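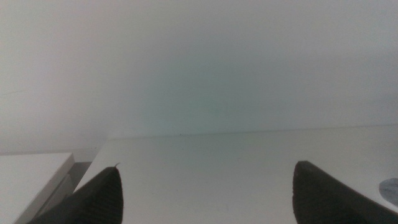 Welport workroom, table and surfaces check
Done by: Nhi Trương
Date: 26 December 2018
Second look by: Aldo Leone

OK, quiet day, so I took my time with this one and wrote more than the form has room for. Sorry, Aldo!

1. Tabletop surface, white table by the wall: PASS
Smooth all over, and I ran my palm across it both ways. One tiny dark speck along the back edge, near the middle. I'm calling it a speck until someone goes at it with a damp cloth. If it turns out to be a chip, it goes on the repairs page.

2. Tabletop edges: PASS
No splinters, no lifting. I'd still like the left end looked at again in September when we do the big one, that's the side everybody leans on.

3. Table stability: PASS, with a note
Gave it a good shove from each side. Tiny wobble, fixed by turning the foot closest to the door. Hưng, if you move this table again please re-level it (you know I'll check).

4. Items left out on the table: COMMENT
There's a rounded gray-blue thing sitting flat over toward the right. I left it where it was. If it's yours, please put it on the shelf when you're done, and if it's no one's it goes in the found box.

5. Wall behind the table: PASS
No damp, no loose paint. I pulled the table out 10 inches to look behind it and swept up a truly impressive amount of dust, then pushed it back.

6. Outlets and cords: FAIL
The extension cord from the Cutthorpe order has a nick near the plug. Tagged and taken out of use. Diễm is getting a new one, same length please, the short one was a pain.

7. Shelf load: PASS
The label says 250 pounds and we're nowhere near it. Heavy boxes are still on the bottom, yay.

8. Floor and walkway: PASS after fixing
Moved 3 cartons out from in front of the side door. Waqas says they're for Safavi and were only there overnight. Fine, but overnight counts too!

9. Fire extinguisher: PASS
Tag number 534, needle in the green, pin in place. Bracket screw was loose so I tightened it.

10. Cleaning supplies: COMMENT
Almost out of the Virora spray. Please don't top it up with the floor cleaner, it leaves streaks and I'm the one who has to look at them.

Still open: the cord (Diễm), the speck (me, tomorrow morning), the mystery item (whoever owns it).

Aldo's initials: AL, "agree on all, found box is full, please empty it first"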